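Put the chairs up before you mop

Every shared room I have used has had a sign asking people to leave it as they found it. The sign at Satcombe hangs by the light switch and has been there for seven years. I think it asks for the wrong thing. Most people find the room with the chairs pushed against the wall and a ring of grit around every leg, and they leave it exactly that way.

A floor gets clean when the furniture is off it. Fouzia Siddiqui and I have argued over this since November. Her view is that lifting chairs onto tables scratches the tables and wastes ten minutes at the end of an evening when people want to go home. She would sooner sweep around the legs each night and do the whole floor properly twice a year.

I have swept around legs. The broom pushes the dirt into the corners and the mop glues it there. By spring you need a scraper. Ten minutes a night is a fair price to avoid that, and a cover on the table takes care of the scratches.

Plastic chairs make it easier still. They weigh very little, and a cracked one can go out the same day. The old upholstered ones at Stinthorpe were nicer to sit on, but two people had to move each one, so they stayed where they were and so did the crumbs.

Turning a chair over also shows you the side that matters. The underside of the seat is where the strength is, and it is where I look first for splits, old gum and dust.
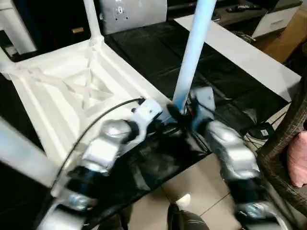
Satcombe Rooms and Equipment Group

A molded seat like the white one has ribs crossing in an X inside a rim, with a grid of small pockets between them. Pockets hold dust. A dry brush gets into them and a cloth does not, so I keep a brush with the mop.

Long poles are my other complaint. They belong on a wall hook, up off the floor, and should go back there before the bucket comes out. Usman Rizvi has offered to put up the hooks. I would like to see the old sign come down the same evening, and a new one go up that says: chairs up, then mop.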